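Amley Household Words — README

Release 5/6/04

What is in this release

Amley is a word list of everyday household English as used in Britain. It covers the names people give to ordinary things in the home, and the short phrases they use when saying where those things are kept. There are 1000 headwords, arranged in 28 topic files, one per topic. Each headword has a plain definition, a part of speech, at least one sample sentence and, where we have it, a note on region.

The list was put together for people who write graded readers and for teachers of adult learners. It has also been used as a spelling list. It is not a full dictionary and leaves out trade terms, brand names and most words for building work.

Files

words/ holds the topic files, named by topic: kitchen.txt, bedding.txt, shelves.txt and so on.
notes/regions.txt explains the region codes.
notes/changes.txt lists what has been altered.
check.sh looks for missing fields and repeated headwords.

All files are plain text in UTF-8 with Unix line endings. Fields are separated by a tab. If your editor turns tabs into spaces the check script will complain on every line.

Fields

1. headword, in lower case unless it is always written with a capital
2. part of speech
3. definition, no longer than 100 characters
4. sample sentence
5. region code, or a single hyphen if none applies

The fourth field may hold more than one sentence. In that case they are divided by a vertical bar with no space on either side.

Where the words came from

Most of the headwords came from the Jastum list, which had been typed up from paper slips and had a good many errors. We went through it topic by topic, merged spellings and dropped words that none of the readers knew. The topics for storage, tabletops and small ornaments were thin in Jastum and were written again from the start.
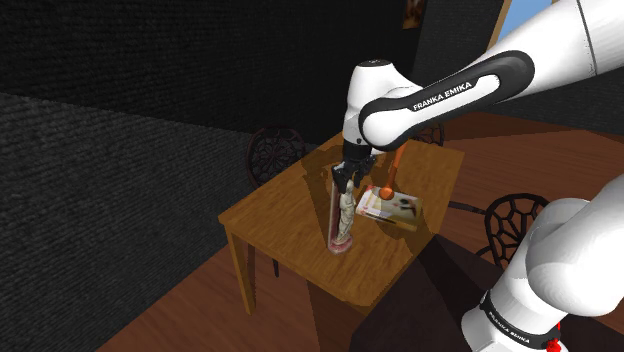 Sample sentences were written new for this list. They use the simple present or simple past where possible, and avoid names of people and places. A few of the older ones are stiff ("The cloth is upon the table") and will be replaced as we get to them.

Region codes come from the readers' own reports. A word marked N was known to readers in the north of England and not to the others. With only 5 readers for each topic this is thin evidence — treat the codes as a hint.

Known problems

The line between "box", "case" and "tin" is not drawn the same way in every file. In kitchen.txt a tin is always metal. In sewing.txt it may be anything that holds buttons.

"Settee", "sofa" and "couch" have three separate entries with nearly the same definition. They should point to one another but the format has no field for this yet.

Words for cleaning are split between cleaning.txt and laundry.txt, and "peg" appears in both. The check script reports it as repeated. Ignore this.

Scots is poorly covered. Welsh English is hardly covered at all.

Using the list

You may copy, change and pass on the files, for teaching or for sale, so long as this README goes with them. If you change definitions, please say so in notes/changes.txt and give your version another name. The Trikov edition is one such version: it has shorter definitions and no region codes, and its field order is different, so the two cannot be mixed without some work. Estrella is a set of printed cards made from the bedding and kitchen topics and is not kept here.

Next release

Planned for July. It should have the cross-reference field and a new file for garden tools — the draft is in need of sample sentences. Corrections are best sent as a changed line together with the old one.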